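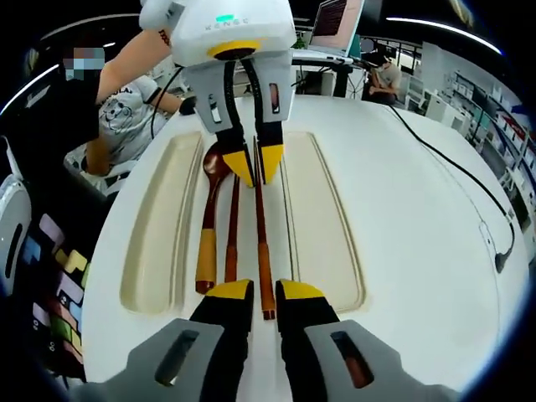 Figure 1. A chopstick held at its upper end during the tray task. The second gripper is open at the other end.

4 min read

Gathering examples for a cutlery-sorting policy
Project report, Okville robotics module

1. What we set out to do

The aim was to collect enough good demonstrations for a learning system to pick up thin objects from a divided tray and pass them from one gripper to another. We chose spoons and chopsticks. A spoon is fairly forgiving, but a chopstick is narrow, rolls easily and leaves very little room for error when the fingers close.

The module gave us one term. We spent the first weeks on setup and began recording properly in February.

2. Method

Each example starts with the cutlery lying along the raised strip in the middle of the tray. The two long compartments stay empty at the start. One person moves the hand-held gripper and another keeps an eye on the table and resets the items between attempts. Both grippers have black fingers with yellow tips, so the view from the hand-held camera looks much the same whichever one is holding the item.

We used three tasks: lift the spoon, lift a chopstick, and pass a chopstick across. For the pass, one gripper holds the upper end and the other closes on the lower end before the first lets go. The rule we settled on was that the first gripper must not open until the second has been closed for a full second. Our early recordings did not follow this and we threw them away.

Recordings were saved on the laptop and copied to the shared drive, Irngate, at the end of each session. Labels were added in Keogh, the department's annotation tool.

3. What we collected

We recorded 278 examples. After checking, 46 were removed, mostly for dropped items or for a hand blocking the camera. Of those we kept, 160 were passes, as this was the hardest task and we wanted the most data for it.

4. Problems

Chopsticks often turned in the grip when lifted by one end. Starting the grasp a little further in helped, but made the pass more cramped. We also changed the tray position halfway through and forgot to note it, so the labels for two sessions had to be done again.

Resetting took longer than recording. A printed outline for the tray would have saved time.

5. Next steps

The first training run is booked on the Gorora machine for April. We will train on the spoon examples alone first, then add the chopsticks, and compare the two on the same set of starting positions.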